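Burkska Adult Learning Center
Course handouts » Chess for Beginners » Handout 2

Handout 2: Board, pieces and setting up

Bring this handout to the next class. We will use the same sets as last time. If you have your own set at home, the folding Antal set is fine for practice, but the squares are small and the pieces crowd each other.

The board

The board has 64 squares, eight rows of eight. Rows that run side to side are called ranks and are numbered 1 to 8, starting from White's side. Rows that run between the two players are called files and are lettered a to h, starting from White's left. Every square takes its name from its file and rank, letter first. The white king starts on e1 and the black king on e8.

Place the board so that each player has a light square in the right-hand corner. If the corner is dark, turn the board a quarter turn. This is the most common setup mistake, and it puts the kings and queens on the wrong colors.

The pieces

Each player has 16: one king, one queen, two rooks, two bishops, two knights and eight pawns. On most club sets the king is the tallest piece and has a cross on top. The queen is next in height and has a crown. The bishop has a notch cut in its head. Pawns are the shortest.

Setting up

Rooks go in the corners. Knights stand next to the rooks, bishops next to the knights. The queen goes on the remaining square of her own color: white queen on d1 (light), black queen on d8 (dark). The king takes the last square. Pawns fill the whole rank in front.

Check before you start: the two queens should face each other along the d file, and the two kings along the e file.

Touching and adjusting

In a serious game, if you touch one of your own pieces on your turn you must move it, provided it has a legal move. To straighten a piece without moving it, say "I adjust" first. We will play by this rule from Handout 3 on.
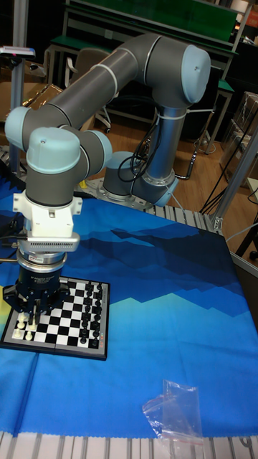 SETUP PRACTICE

Black's pieces are in two rows along the right side of the board, with the kings and queens standing taller than the pawns. White is on the left. Diagrams in the Nodarow workbook put White at the bottom, so turn the page a quarter turn clockwise when you compare the two.

For homework:

Set up a full board from memory and check it against the rules in this handout. Do it once from White's side and once from Black's.

Say the name of each square where a rook, knight or bishop starts, for both colors.

Read pages 9 to 14 in the workbook. Skip the section on castling for now.

Practice sets can be borrowed from the Lolelport Branch Library, call number 205. Return them with all 32 pieces in the bag.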